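Robot club minutes, Tredgate hall, 2019-11-26

I'm doing the minutes again, so apologies for my spelling and for anything I missed while I was making tea.

**Last time's jobs.** The Wanmont entry form has gone off, and we have a place! The final is in May, which sounds ages away and isn't. Spare servos still not ordered. I said I'd chase and I will, this week.

**Money.** We've got 38 pounds left after the hall hire. Everyone agreed no more stickers until the servos are paid for (I did vote for stickers).

**Arm team.** Most of the evening went on this. The task we picked for Wanmont is plugs – pick up an adapter, line it up, put it in the power strip. Ejigu, our arm, has had 11 goes at the picking up part since last month and we argued for ages over whether to close the fingers slower or come in from a different angle. We settled on slower first, then angle, and we change one thing at a time please. 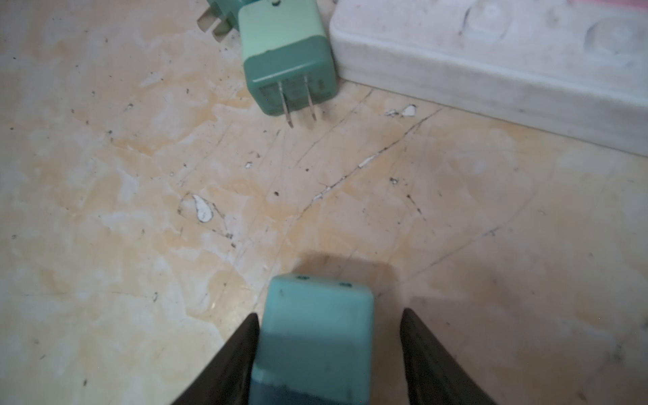

The other worry was the logging. The Plurbridge board stops saving after 3000 lines, so long runs lose their endings. Somebody suggested splitting the file, and the code lot will try that before next time.

**Jobs**

- Me: servos, and ask about keeping the hall 30 minutes longer
- Code lot: log files
- Arm team: slower close, write down every go

**Any other business.** Biscuits – please bring some.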